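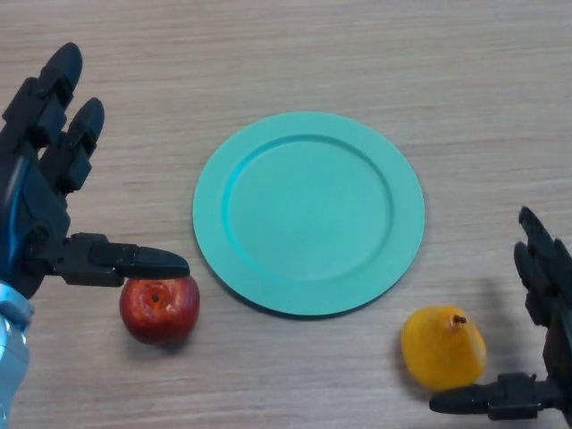

4.3 Failure case: thumb stall on the fruit task

Figure 3. Fruit-to-plate task, seen from the head camera. Left thumb in contact with the apple, right thumb beside the pear, plate still empty.

Of 38 runs on the Evar hands, 13 ended in a fault. Most of these (9) were the same one: the left thumb comes down on top of the fruit, the controller reads the contact as a closed grasp, and the lift starts with no fingers behind it. Current climbs, thumb joint trips, arm freezes. The right arm does not know this and keeps going — a safety problem, not just a lost run. Kamath hit the e-stop by hand every time.

First guess was bad calibration. Redone in June, no change. Tanabe then went through the logs and found the contact flag was set by the thumb alone, the finger sensors were never checked. Same flag is used for the pear, but the right hand comes in lower and mostly gets away with it.

Fix so far: require thumb plus one finger before lift, and a fault on either arm now stops both. Not yet tested on teh full set, only 8 runs, one stall. Threshold values are in Table 2.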